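Spent the weekend swapping wrist cameras on the small arm and I have opinions. Thread for anyone choosing between the Litbridge and the Dristum.

Background for new followers. I do pick and place with ordinary grocery containers. Tubs, bottles, jars, whatever is in the pantry. The arm stays the same, the controller stays the same, and I change one part at a time so I know what to blame.

First, mounting. The Litbridge bolts straight to the flange with 2 screws and you're finished. The Dristum wants its own bracket, and the bracket pushes the lens further out than I'd like. I filed a bit off mine. Probably voids something.

Cable routing is the other way around. The Dristum cable leaves from the side and follows the arm nicely. The Litbridge cable comes out the back, right where the wrist wants to rotate. I got 3 disconnects on Saturday before I tied it down with a loop of slack behind the last joint.

If you take one thing from this thread, leave slack at the wrist. More than looks right when the arm is parked.

Colour. The Litbridge gets reds pretty much how my eyes see them. The Dristum leans pink under my shop lights until you lock the white balance by hand. Once it's locked it holds, and it kept the setting after a power cycle, which my old one never did.

Exposure was the bigger fight. Shiny containers throw a bright patch into a close camera and auto exposure hunts around trying to deal with it. I turned auto off on both cameras. Fixed exposure, fixed gain, lights left where they are. Boring, and the tracking got a lot steadier.

Focus is where I expected one of them to win, and neither did. Both are fixed focus and both are set for something further away than the last stretch of an approach. Up close everything goes soft. You keep big shapes and strong colour edges and you lose small print entirely.

How much that matters depends on what you're asking the camera to do. If you're centring the gripper on a container, soft is fine. If you want to read a label, read it on the way in and remember it. I've moved the label check well back in the sequence and I'm leaving it there.

Now grippers, because a few of you asked. I ran the Clendov parallel jaw against the Thepsuriya soft fingers on the same set of containers, 23 tries each, same approach path.

The Clendov is stronger and more repeatable. It's also fussy about anything with a taper. Flat pads on a sloped side touch along one line, and then the container wants to squirt upward. Rubber tape on the pads helped. Cutting the closing speed in half helped more.

The Thepsuriya fingers don't care about taper at all. They wrap and hold. What they don't like is weight. A full bottle sags in them, and the sag changes every time, so your place position is a guess.

So for now, soft fingers for tubs and cups, Clendov for bottles. I'd love one tool that does both and I don't own one.

Controller note. Tassanee Inthanon suggested lowering the velocity limit only for the final part of the approach and leaving the rest alone. I had been slowing the whole move down like a chump. Her way costs almost no time and the picture is easier to work with at the end. Thanks, Tassanee.

One thing I haven't sorted out is clear plastic. The detector I'm using finds a printed label with no trouble but it's vague about where the bottle itself stops, especially at the shoulder. I'm tempted to fit the bottle outline from the label position and skip the shoulder altogether. If you've tried that, tell me how it went.

Price, briefly. The Dristum is cheaper until you add the bracket, and then they're close enough that I'd ignore it. The Litbridge is easier to get here. My last Dristum order was placed in July and I'd given up on it by the time it showed up.

Where I've landed: Litbridge stays on the arm, Dristum goes on the fixed stand looking down at the bench. Next job is a close-up lens, if I can find one that threads on without fouling the jaws.

A couple of wrist views, so you can see how much detail goes at this range.
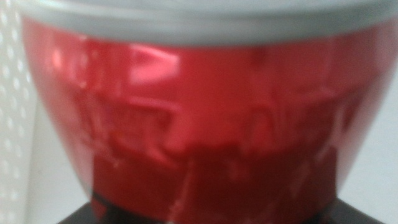
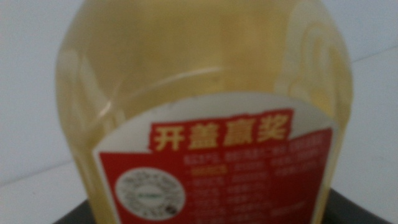 Wrist camera, close range. Raised lettering on the red container in the first, unreadable. On the oil-coloured bottle in the second, the big yellow 开盖赢奖 still reads and the small print doesn't.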